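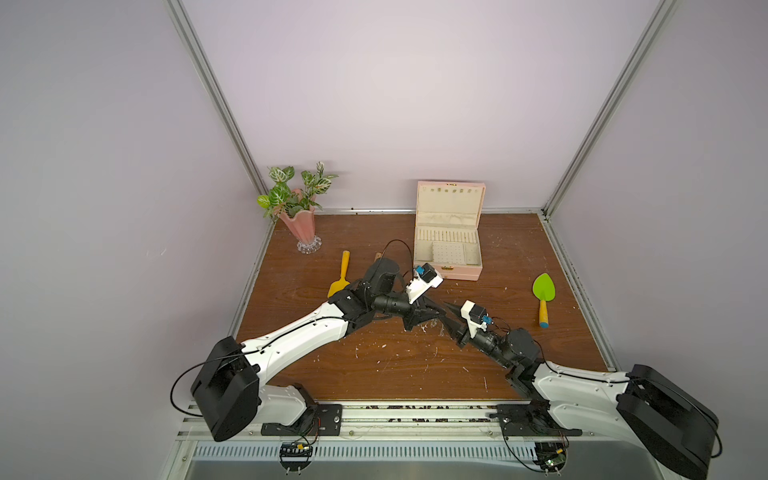 Both arms over the table, grippers almost touching. Shovel and trowel out.

README - Inga cell, buy list
Phyllis Blackburn, Thursday, November 6, 2025

Draft, numbers will move. Covers Brekevville only, Stalamport has its own sheet.

- spare gripper fingers: 4, order now
- cables, Ranby, 63 each. Quote expires end of month
- props (trowels, planters, boxes): 123 total, petty cash ok
- second rail + mounting plates: around 3282, needs sign off

Not in here: shipping, tax, any labor. Dont add a third arm to this file, separate request.

Comments

Dorothy Parsons: is the 63 with conectors or without?

Phyllis Blackburn: with. will fix the line

Dorothy Parsons: ok. rail can wait till the new budget imo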